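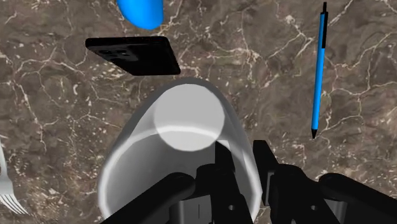 Fusness Place Names, version 5

Hi, and thanks for stopping by! This is the readme for my list of old farm and field names from Fusness and the shoreline down toward Saltdale. I started it as a spreadsheet for my own family history stuff, and it kept growing until cousins I'd never met were asking for copies, so now it lives here.

What's in it

There are 573 names in names.csv, one per row. The columns are name, other spellings, kind of place (farm, field, creek, rock, boathouse and so on), source, and notes. The notes column is where I ramble, so be warned. If you open it in a spreadsheet program, pick UTF-8 or the accented letters turn to soup.

sources.txt lists the maps, letters and church books I used. Anything marked "Sundqvist" comes from the Sundqvist family letters, which are wonderful to read and terrible for spelling. The same creek shows up three different ways in a single letter!

What's new

Last updated 9/19/19. I merged the duplicates that Radek Machala found in August (thank you, Radek, that must have taken you ages) and added 120 names from the Saltdale side. I also split "field" and "meadow" into separate kinds, which I'd been putting off forever. If you have a script that looks for "field", check it again.

Things to watch out for

No map coordinates yet. I tried adding them once and put half the boathouses in the water, so I took them out again.

Dates are for the source, so a farm listed under an 1840s church book could be a lot older than that.

A few names are rude. I left them in and spelled them the way the source does.

Using it

Go ahead and use it for anything you like, just mention where you got it. If you know a name I've missed, send it with a word on where you heard it ("my grandmother called it that" is a perfectly good source). I'd love to get to 1,000 someday, and the islands are next on my list.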